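Old handwritten marks on bedroom wall, paint over or leave?

niamh_mc
Posts: 30
Spare room, one white wall, bed pushed up to it. I want it repainted before my sister comes in October and I keep getting stuck on the writing.
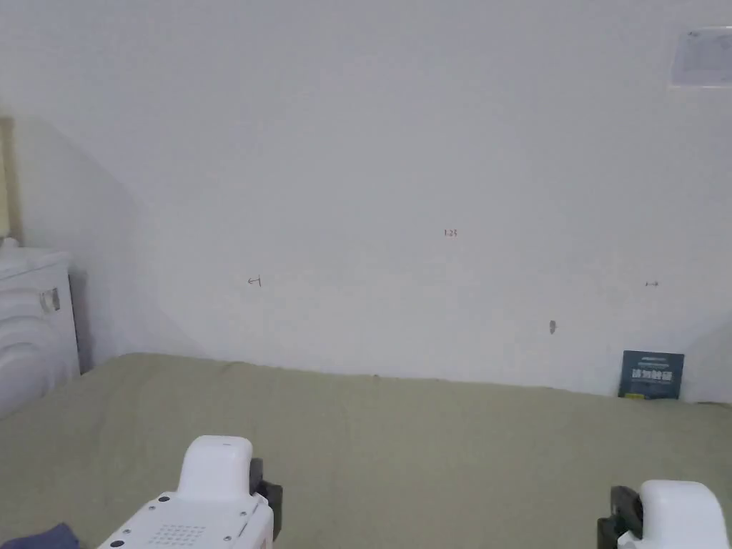

The wall over the bed (green sheet is on it). The 1.25 is near the middle.

So there's a little 1.25 in a reddish brown, an arrow going left, and another faint mark off to the right with a tick on it. Then lower down a grey smudge or a shallow hole, I've changed my mind about which twice now. We rent, the landlord is grand about painting as long as it stays white, and I've a tin of Niveo matt left over from the hall. Two questions really. Does anyone know what 1.25 would be for, and will it come back through the paint if I go straight over it?

donal_d
Posts: 2511
1.25 metres. Someone was setting something out along that wall, the arrows are the two ends and the number is the run between them. Shelf, headboard, could be anything. Put a tape on it, takes ten seconds.

As for the paint, yes it could well come back. Depends what it was written with. Pencil you'd get away with, biro or marker will bleed through water-based emulsion no matter how many coats you put on. Spot of stain block first, then your Niveo.

Chinyere B
Posts: 1160
Or 1.25 up from the floor? My dad writes heights on walls like that before he puts in a socket or a light. We had them all over the landing in the old house and my mum went spare.

donal_d
Posts: 2511
You don't draw an arrow left and an arrow right for a height. You'd put a line with a tick under it.

Chinyere B
Posts: 1160
YOU wouldn't. My dad draws whatever he likes haha. She should measure both.

bernie_raff
Posts: 412
Before you paint anything or stick a nail in it, ring the landlord and ask. We'd an arrow on the kitchen wall in the Kendness flats and it was where the electrician had marked the cable going across. I'd have put a picture hook straight through it. Not saying yours is the same but a phone call is free.

Also is that a notice stuck up on the right hand side? Might be worth reading it, love.

niamh_mc
Posts: 30
It's only the bin days and the wifi, Bernie! It comes down before I paint anyway, and I'm dreading that because I think whoever put it up used the really strong tape.

Right, tape measure. I had to kneel on the bed so don't hold me to the millimetre. Arrow to mark is not 1.25, it's well off. Floor to the number isn't it either, the bed's in the way but I got the tape down behind. So you're both wrong, sorry.

donal_d
Posts: 2511
Then it's from the corner to something. Or the two marks are separate jobs. Did you measure from the point of the arrow or the tail?

niamh_mc
Posts: 30
The point. I'm not getting back up there tonight Donal.

IvanaG
Posts: 96
Can I be the one to say leave them? I like that sort of thing. When we did our box room I painted round a child's height chart from whoever had it before us and everyone asks about it.

bernie_raff
Posts: 412
A height chart is lovely. 1.25 in brown writing is not a height chart.

IvanaG
Posts: 96
Could be if the child was 1.25! Ok no I take it back.

Chinyere B
Posts: 1160
For the smudge: run your finger over it. If your nail drops in it's a hole and you fill it. If it's flat, try a damp cloth with the tiniest bit of washing up liquid and dab, don't scrub, or you'll get a shiny patch on matt paint that looks worse than the smudge did. I use the Jodus ready mixed filler, the small tub, goes on with an old bank card. Leave it overnight whatever it says on the tub.

donal_d
Posts: 2511
Agree with all that except the bank card. Get a proper filling knife, they cost nothing.

Chinyere B
Posts: 1160
So does an old bank card Donal

niamh_mc
Posts: 30
Nail drops in, only a bit. Filler it is. I got a tub in Ó Briain this morning and a small tin of stain block, the man there said 2 thin coats on the writing and let the first go off properly. He also said it would be a height, so Chinyere has a supporter.

Do I need to do the whole wall or can I get away with dabbing the Niveo on over the patches? Half that wall is in shade when I've looked at it and I can't tell how well the white matches.

donal_d
Posts: 2511
Whole wall, corner to corner. Patches always show, doesn't matter if it's the same tin. Pull the bed right out and lift the sheet off it while you're at it, you'll be glad you did when the roller spits.

bernie_raff
Posts: 412
I've patched out of a leftover tin loads of times and never seen it after. Try the patch first and look at it in the daytime. If it's bad you're only back to doing the whole wall and you were doing that anyway.

And did you ring the landlord?

niamh_mc
Posts: 30
Left a voicemail. Will report back.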